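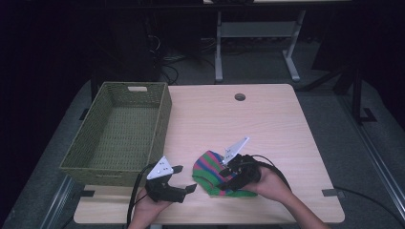
一、先说说这半年大概过得怎么样

Deepika您好！上次通话的时候您说，报告不用写得太正式，把事情讲明白就行，那我就真的按聊天的路子来写了（财务表格另附，那个我保证是规规矩矩的）。

从去年九月拿到Flondetti基金的第一笔款子到现在，Trutden观星社一共办了23次活动，其中室外观测占大头，剩下的是室内讲座和磨镜子的手工课。签到表上累计有546人次，会员从最初的一小撮人涨到了118位。我自己最高兴的倒是另一件事：会员里有一大半以前从没用过望远镜，来的时候连目镜盖要拿下来都不知道，现在有几位已经能自己找到M42，还会嫌弃别人的极轴没对准了！

天气嘛，您也知道我们这边的冬天。十二月几乎整月都是阴的，原计划的双子座流星雨观测只好改成在室内看软件模拟，大家喝了很多姜茶，讨论了一晚上谁见过火流星。一月底总算放晴，我们连着出去了三个晚上，把欠下的补回来一部分。

二、器材：买了什么，没买什么

申请书里写的是买一台八英寸的道布森和两架双筒望远镜，这三样都买齐了。道布森是我去提的货，镜筒塞进后座以后副驾就坐不了人，同去的老何只好搭公交回家（对不起老何）。这台镜子现在是社里最抢手的，木星和土星季还没到，排队名单已经贴了一页。

双筒望远镜比我预想的好用得多。申请的时候其实有会员反对，觉得不如把钱都花在口径上。结果新手最爱的就是它，躺在防潮垫上举着看昴星团，能看半个小时不吭声。我后来跟反对的那位会员聊过，他现在自己也买了一架。

没买成的是赤道仪。原来看中的型号涨价了，剩下的预算差一截，我不想凑合买一台载重不够的，买来拍照抖得没法看。这笔钱目前还留在账上，想请您允许我们挪到下一期一起用。要是基金那边规定必须在本期花完，请早点告诉我，我就改买一组目镜和一只好一点的导星镜，也都是用得上的东西。

另外花了一点小钱，事先没列在预算里：红光头灯。起初我们让大家自己带，结果每次都有人掏出手机照明，一片惨叫。现在社里统一发红光灯，活动结束再收回来，世界清静了。

三、观测地

老地方是河堤西头那块空地，交通方便，可是对岸新装了路灯，南边低空基本废掉了，天蝎座以后怕是只能看个上半身。我跑了好几个备选的地方，最后定下来的是Su水库旁边的一片草坡。

Su水库离城里远一些，开车要将近一小时，好处是南面完全没有遮挡，没有月亮的晚上能看见冬季银河，淡淡的一条。管理处的人很客气，允许我们每个月用两次，条件是不生火、不过夜、车停在大门外面。三月我们在那里办了第一次正式观测，来的人比报名的还多，草坡上差点站不开。有位会员带着她妈妈来，老人家七十多岁了，说上一次看到这么多星星还是下乡的时候。

交通是眼下最头疼的。不开车的会员占了差不多一半，拼车群每次都要吵吵嚷嚷到出发前最后一刻。我问过租中巴的价钱，跑一趟来回大约1000元，一学期下来不是小数目，可要是不解决，新地方就只有有车的人能享受，这和我们当初申请时说的“谁都能来”就对不上了。后面的预算里我把这一项加了进去，您看看合不合适。

四、讲座和Vutus星图

讲座办得有点参差不齐，我得老实交代。讲变星的那次效果很好，主讲人带了自己二十年的目视记录本，大家传着翻，问题问到场地关门。讲光谱的那次就差些，内容太深，中间休息以后少了一排人。我之后跟主讲人商量，把第二讲改成动手课，用旧光盘做简易分光镜，这回总算没人溜走。

Vutus是我们自己做的一套折叠星图，名字是会员投票选的，具体什么意思到现在也没有统一的说法。按季节分四张，字印得特别大，用红光也能看清，背面是当季十个适合双筒的目标。春季和冬季两张已经印好发下去了，夏季的校对到第二稿，天琴座那一块有个双星标错了位置，正在改。秋季的还只有草图。按申请书的进度，四张本来应该在三月底全部完成，这里确实拖了，主要怪我，校对的活揽得太多又不肯分出去。现在已经交给两位细心的会员接手，我只管催。

五、接下来的打算和几件要麻烦您的事

五月开始夜短，观测时间往后挪，我们准备把室外活动减到每月两次，全放在Su水库。六月加一次白天的太阳观测，巴德膜已经有了，滤镜罩正在自己糊，做好以后我会先一个个检查过再让人上镜，这件事上我是很啰嗦的。暑假想试着开一期给中学生的短班，招多少人还没定，看道布森和人手能不能顾得过来。

要麻烦您的有三件：赤道仪那笔钱能不能结转；中巴费用能不能列进第二期；还有Vutus星图的封底要放基金的标志，我手上的文件放大以后全是锯齿，请发我一个清楚点的版本。

对了，您上次说想来看一次月面观测，新的日程表出来我马上寄给您。初七、初八的月亮最好看，明暗交界线上的环形山一个挨一个。多穿点，水库边上风大得很。

Trutden观星社
2021年4月26日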